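Saturday, and the drawers finally got done. I've been promising myself since June that I'd sort the white cabinet, and I've been walking past it ever since with a cup of tea and a guilty look. Well, no more! I had the radio on and my old slippers on and I was at it by 9.

The top two drawers were fine, mostly scarves and birthday cards I can't throw out (I did try, I got as far as the one from Nele with the goose on it and gave up). The bottom one was the horror. Cables, takeaway menus, a Dikdale bus timetable, a whole bag of buttons I don't remember buying. I sat down on the floorboards and read the menus, so that was half an hour gone.
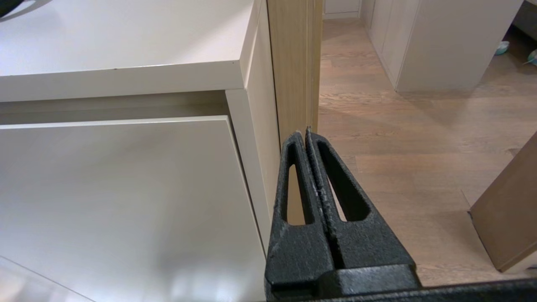 The white cabinet, drawer pulled out a bit, pale wood panel next to it.

I do love that bit of the room, with the white and the light wood side by side and the brown boards running off past them. Stela rang in the middle of it all and wanted to know if I'd found her blue scissors. I hadn't, but I did find 36 quid in an old Christmas envelope, which cheered me up no end!

Two bags for the charity shop, one for the bin, and a shoebox of things I'm calling "later". The shoebox has gone under the bed. Beans on toast for tea and I might ring Nele about the goose card tomorrow, she'll have forgotten she ever sent it.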